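The Gray Table at Stusten: A Gallery

Welcome, and thank you for stopping by! We have been slowly doing up the old workroom at Stusten since November, and so many of you wrote to ask how it was coming along that I thought I had better put a page together. It started with the table, which Keir Lennox let us have when he closed the shop on Anghel Road, and which took four of us and a good deal of muttering to get up the stairs.

I have a real soft spot for a work table that looks like one. We talked for a while about covering this one with oilcloth (I even had a nice length of it from Trorska set aside, $19 and still in its wrapper), and then one evening we all sat down with our tea and decided to leave the top as it is, cloudy gray patches and all.

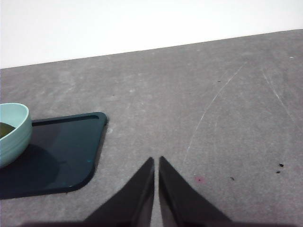 Scratches have never bothered me much, and the long curved one has grown on me more than I would have guessed. The little pinkish-red stain I did go after with baking soda on my first afternoon up there, and then I gave up and put the kettle on. Crumbs are another matter, and I will say once more, with love, that the brush hangs by the door!

The dark teal tray lives on the left, and please do put it back there when you are through. It is handy for beads, buttons, screws, seed packets, whatever you happen to be sorting, and the rounded corners make it easy to wipe out with a cloth. My sister wants one for her own kitchen now, so if anybody spots another at the Lenico sale, do let me know.

The wall behind is staying plain white for the time being. We did go back and forth over a pale yellow, and I still have the paint card in my purse, but the white gives such a nice even light for close work that we may just leave it alone until spring. Shelves are next, once the brackets come.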